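4.2 Signing, blessing and the visiting politician

We turn now to the question that first drew us to this project, and one that came up in nearly every conversation we had, usually over coffee once the recorder had been put away. What do churchgoers make of it when a candidate comes to worship and is asked to sign something – a hymnal, a bulletin, the cast on a child's arm? We had expected opinions to follow party lines fairly closely, and to a certain degree they did. But the people who wrote to us at greatest length were often the ones whose feelings were mixed, and we have tried to give their letters the room they deserve.

Our survey went out to 3000 members of congregations in and near the town of Tsolakis, and 1000 of them were kind enough to send it back. Many had written in the margins. One woman explained that she had stood in line for a governor's autograph and then felt uneasy carrying the hymnal home, though she has kept it on the shelf beside her mother's.

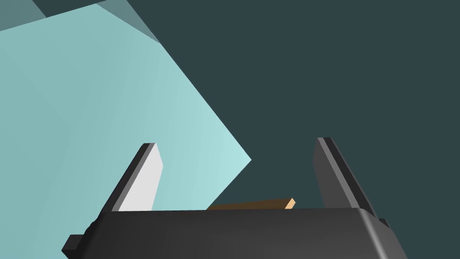

Figure 1. Rendered view of a dark gripper with two parallel fingers.

Psarras, who carried out most of the interviews, noticed early on that people drew a line between a signature they had asked for and one that was offered. Being asked seemed to excuse a politician of a great deal, even among respondents who would never have voted for him. An offer, however gracious, was more often taken as campaigning. Manolakis reads the same answers a little differently, and we have left both readings in because we still disagree (quite happily) about them. In her view the setting counts for more than the asking, and a fellowship hall on a Thursday evening is simply a different place from the sanctuary, whoever holds the pen. 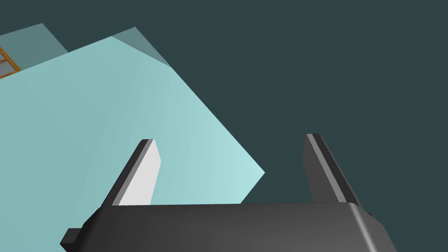

Figure 2. Rendered view of a pale cyan block against a dark slate-teal background.

Clergy were more forgiving than we had guessed. Several told us that they would rather have a guest sign a book than speak from the pulpit, and one retired pastor added that he had signed plenty of Bibles himself, mostly for confirmation classes, without once being asked what gave him the right. We return to his interview in Section 5, where we take up the matter of endorsements.

Related articles
Prayer breakfasts and the local press
Who speaks at the funeral? Elected officials and public mourning
Yard signs on church lawns: a study of 2 counties
Letters to the editor as a source for religious history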